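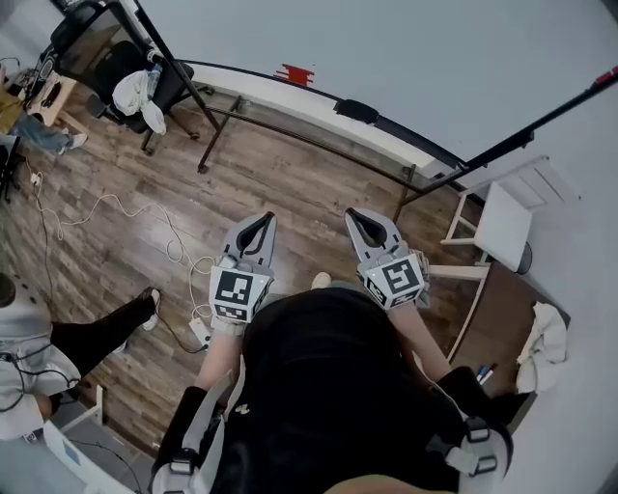 Laminate floors – the quick version

Got asked for this again so putting it all in one place. Ours has been down 8 years, two dogs, one flood (small), still looks decent. Typing this between loads of washing so excuse the order.

Everyday

Dry first, always. Soft broom or a vacuum with the brush head down and the beater bar OFF. Grit is what does the damage, same as sandpaper. Front door and under the kitchen table every day, rest of it twice a week if that.

Then a damp mop. Damp meaning wrung till nothing drips, then wrung again. If you can see wet streaks after a minute it's too wet. Microfibre pad is better than a string mop, string mops hold half a bucket and let go of it in the joins.

Warm water, tiny drop of washing up liquid. Tiny. Most of the dull floors I get asked about are just soap buildup – people add more soap to fix it and round it goes.

Getting the dullness off

White vinegar, 2 tablespoons to a full bucket of warm water. No washing up liquid this time. Go over with a wrung pad, change the water when it goes grey, dry with an old towel as you go. Do the room in strips, back wall to the door. Might need doing again the week after if it's years of buildup. Don't make vinegar your regular thing, once in a while only.

Never wax, never polish. It can't soak in, just sits there and goes smeary and then you skate on it. My hall was lethal for a month.

Steam mops

No. I know the box says fine for hard floors. Steam goes down the joins, core swells, edges lift and you can't unlift them. Neighbour across the landing in Sandbridge did the lot in one winter, every board edge up like a crust.

Marks

Black scuffs – dry tennis ball, rub. If not that, a pencil rubber (white one, the pink ones can leave pink).
Crayon – bit of white spirit on a rag, then wipe with clean water and dry.
Nail varnish – acetone on a cotton bud, only on the mark, open a window. Try it under the sofa first.
Candle wax, chewing gum – bag of frozen peas on top for ten minutes, then lift with a plastic scraper or an old loyalty card. Not a knife. Don't eat the peas after if the bag's split.
Felt tip – same as nail varnish but go gently.
Red wine – just wipe it up, quick. It's only a problem if it gets in a join.
Mystery sticky patch – hot wrung cloth laid on it for a minute, then wipe. Works on most things in a house with children.

Scratches

Light ones, wax crayon filler from the DIY shop. Buy two shades, one lighter than you think and one darker, and blend. Rub across the scratch not along it, scrape off the extra with a card, buff with a sock. I use the Callico sticks, they come in a tin and the oak ones are near enough for most floors.

Deep ones that show the brown core want the hard wax you melt in. Fiddly but do-able. Watch the light when you're matching – I matched mine at 9 at night under a yellow bulb and by morning it was a stripe.

Chipped edge, leave it alone till you've got the filler in your hand. Picking makes it worse.

Squeaks and gaps

Squeak between boards, puff talc into the join, work it in with a dry paintbrush, walk about on it, vacuum the rest. Sounds daft. Does work, for a few months anyway.

Gap at the short end of a board – get a suction lifter or a block of wood with strong double sided tape on the bottom, press it down near the gap and tap the block sideways with a rubber mallet. Small taps. If the gap comes back every winter the air is too dry, put a bowl of water by the radiator before you start hitting things.

Boards lifting in the middle of the room is usualy no gap left round the edge. Take off the beading and look. You want to see a bit of space against the wall all the way round, pipes and door frames too.

Keeping it nice

Felt pads on every chair leg. Stick on ones fall off, get the ones with a nail if the legs are wood. Feruma do a mixed pack, £34 for more pads than you'll ever need so split it with somebody. Check them in September when the windows start staying shut, they pick up grit and then they're worse than nothing.

Big mat outside, smaller one inside. Not rubber backed, it can stain.

Dog bowls on a tray. Plant pots on a tray – with feet, so you can see if there's water under it.

Moving the fridge, slide it on a folded blanket. Two people. Don't walk it corner to corner.

And keep your spare boards! Flat, under a bed, not stood up in the shed where they'll bow. Write the name and batch on the back in pencil becuase the shop will have changed the range by the time you want one.

Next page is grout, when I get to it.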